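Slide 1 -- Title

Leave up while people sit down. Talk is the Rilent waterfront rezoning: what the application asks for, how it moves through review, where written comments count. Questions at the end, except on definitions.

Slide 2 -- The site

Sixteen parcels between Mustonen Street and the old ferry slip. Currently zoned light industrial with a height cap of four storeys. Two owners: Lilow holds the inland block and the city holds the slip and the bulkhead. The parcels were mapped separately and the lot lines don't match the tax map in one place, the north-east corner. Point to it. The applicant has been asked for a corrected survey.

Slide 3 -- What is proposed

Mixed use, with over 3,000 homes across both phases. Ground-floor retail on Mustonen Street only. The height cap rises on the inland block and stays where it is along the water. The renderings show a covered market on the slip. The market is not in the zoning text. Say this twice if needed. A rendering binds no one; the text and the map do.

Slide 4 -- Order of review

Certification, district board, borough office, planning commission, council. The board's vote is advisory. The commission can modify within scope, meaning it can lower a height but can't raise one above what was studied in the environmental statement. Anything outside scope goes back to the start.

The draft statement came out in November. Chapter 8 is transport and is the one most people will want. Its traffic counts were taken outside the summer season -- the appendix gives the dates, the chapter doesn't.

Slide 5 -- Vustlow comparison

Vustlow went through the same steps with a similar mix. Points to draw out: the open space was written as a condition of the building permit for phase two, and phase two has not been applied for. The open space therefore has no date. The Rilent text uses the same wording in its section on the esplanade. Suggested change: tie it to first occupancy in phase one.

Slide 6 -- Writing a comment

Cite the section number. One issue per paragraph. Ask for a specific change to the text. Comments on the draft statement must be answered in the final one, whereas remarks made at the board are only summarised.

Deadline for written comments is 22 December 2018. Post and email both accepted.

Slide 7 -- Questions

Likely ones: affordable share (set by the option the council picks, not by the applicant), flood elevation (new map, see the appendix), parking

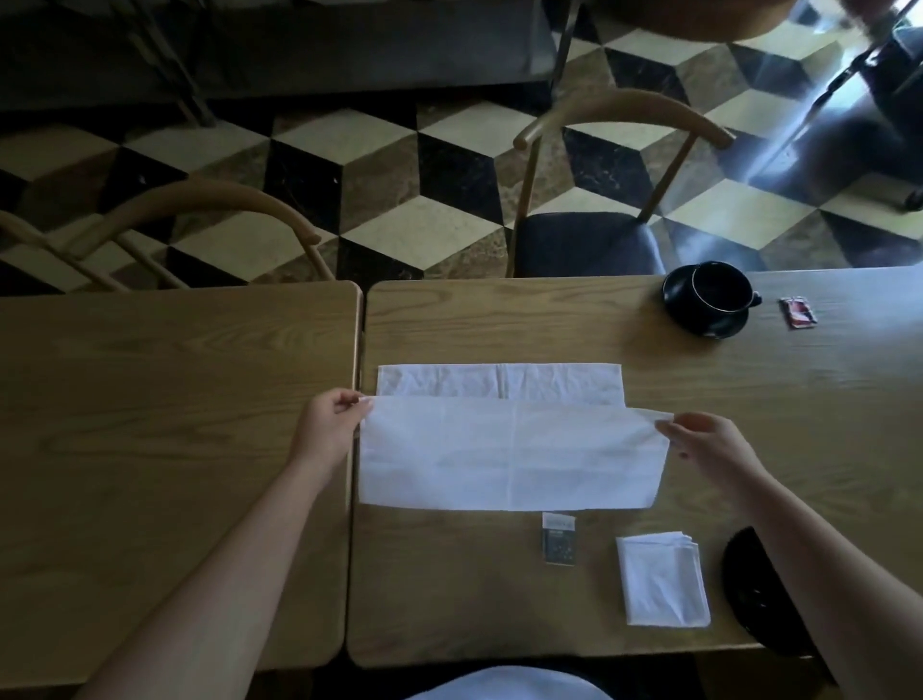

minimums (waived on the inland block, kept on the slip). If asked about the sale price of the city land -- separate action, separate hearing, no figure published.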